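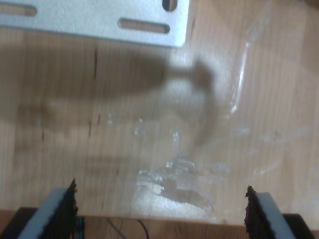 WORKSHOP NOTES

Water on the benches

3 June 2024

The wooden worktops at the Plulldale workshop are light in colour and show everything. Small drops of water stand up in beads on the surface, and where there is more liquid it spreads into a shiny patch with a ragged edge. Clear plastic sheeting makes it harder to see what is wet, as the creases catch the light in much the same way as the drops do.

We have 41 members using the benches now, and a few of the tops are beginning to mark. Would everybody please do the following at the end of a session.

Lift any plastic sheet straight up by two corners and carry it to the sink. Dragging it across the bench pushes the water along the grain. Shake it out, hang it on the rail by the back door and leave it there. Crumpled sheets should not be put back in the drawer, even if they feel dry.

Blot the wood first with one of the blue cloths, then wipe with the grain. Go round the edges of any metal plates fixed to the bench and into the slots, where a cloth tends to skip over. A folded corner or a cotton bud will do it. Leave the top uncovered for 2 hours before putting anything flat on it.

If you find a pale mark the next day, leave it alone and write the bench number in the book. Please do not sand it. Fine dark lines running with the grain are often part of the timber, but put those in the book too if you think one has opened up.

The tops were last oiled with Wivard bench oil and will be done again in October. The workshop will close for 2 days while it dries. We have bought a box of 100 cloths, which is kept under the sink next to the bin bags. Used ones go in the lidded bucket, not back in the box.

Spare plastic sheeting is on the Kiltovetti shelving in the corridor. Take a cut piece from the front before starting a new roll.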